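Support > Table Linen > Care FAQ

Products Orders Care Returns Contact

Table linen: washing, pressing and storage

Do I need to wash a new cloth before using it?

Yes. Wedadero cloths ship with a light starch finish that repels water and soap unevenly. One wash at 104°F removes it. Expect the cloth to lose up to 3 percent in length and slightly less in width. The sizes on the label are given before washing.

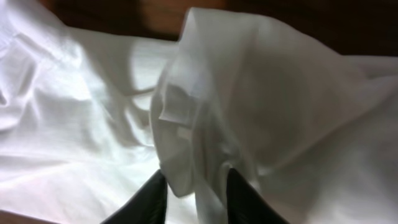 One customer wrote that her cloth came up short on the drop after the first wash and asked if it would keep shrinking. It should not, provided the temperature stays the same. Most of the loss occurs in the first wash. A later wash at a higher setting can cause a second, smaller change.

Can I use chlorine bleach on white cloths?

We advise against it. Chlorine weakens cotton and linen fibers and turns some finishes yellow. Use an oxygen bleach such as Ezzat White, dissolved fully before the cloth goes in. Soak for six hours at most, then rinse twice.

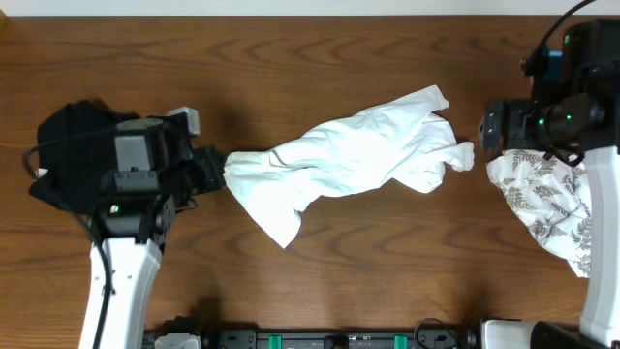

Stitden Linen Desk

Why do the hems pucker?

The sewing thread and the cloth shrink at different rates. Pull the hem gently along its length while it is damp, then press from the wrong side. Puckering that remains after pressing is usually a thread tension fault – send us the order number and we will replace the cloth.

How should I iron large sizes?

Iron while slightly damp, with steam, working from the center outward. For polyester blends, use the lowest setting that removes the creases. Do not leave a damp cloth bunched up overnight.

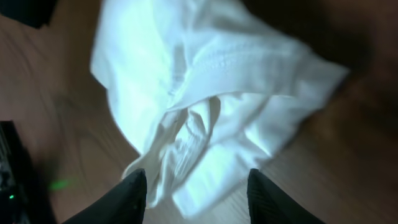

If it has dried out, mist it with plain water, roll it up and wait 20 minutes before pressing. Starch is optional and should go on the wrong side only.

Will a cloth protect a wooden table from heat?

No. A single layer passes heat and moisture to the finish within minutes. Place a felt pad under the cloth and a trivet under any hot dish. Stinness pads are cut to order and can be trimmed with scissors.

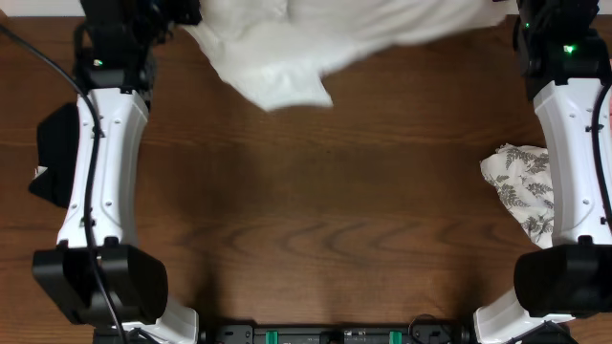

Wooden tabletop with wavy dark grain

Which sizes are in stock?

The current list has 434 items, of which 80 are round. Napkins are sold separately. Discontinued sizes are removed in December and cannot be reordered.

How do I store cloths between uses?

Wash them first – starch and food residue attract insects. Roll them on a cardboard tube covered with acid-free tissue, and keep them out of plastic bags.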